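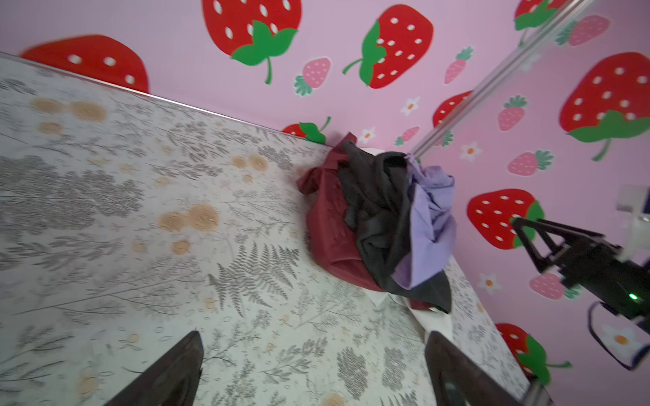

Home & Laundry
156 shares | 2 comments

The woman who runs Rukon, a small folding and ironing service in Brumport, does not like to be called tidy. "I'm slow," she says. "Slow people get a reputation for being tidy."

She started with one customer on Parnalgate and now has 40. We talked on a Saturday about shirts, heaps and pink walls with strawberries on them. "People expect white walls for laundry. I like strawberries, and I like a fern print under the clothes."

Dark things with a bit of shine are the ones she takes most time over. A maroon shirt, she says, shows every crease. "You get the shirt out of the heap first and leave the T-shirts where they are."
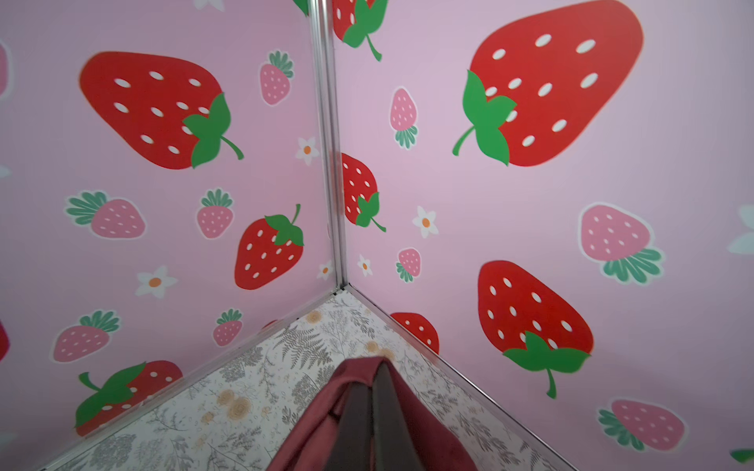
Starting with the shirt

She lays a shirt out loosely before she does up a single button. Sleeves come next, then the collar. "If the sleeves are twisted, you'll fold the twist in and find it on Monday."

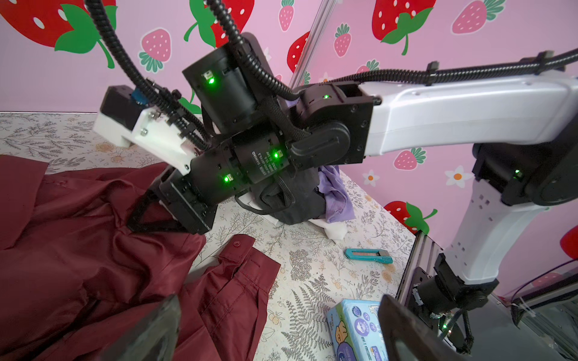
Do you button a shirt all the way down before folding it?

"Top button, one in the middle and the last one. The cuffs I leave open."

She learned the work at the Damgaard laundry, where a shift meant 200 shirts and no chair. The pace did not suit her, but she kept the habit of lifting each shirt by the shoulders and letting it hang for a moment.

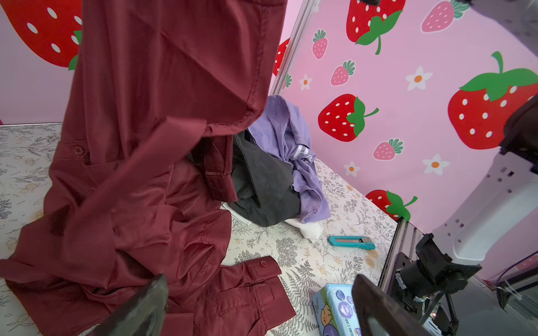 "Then you put it down and smooth it from the middle outwards," she says. T-shirts are folded last, with the print facing up so the owner can find the right one in the drawer. She charges the same for those as for shirts, and a few customers have complained about it.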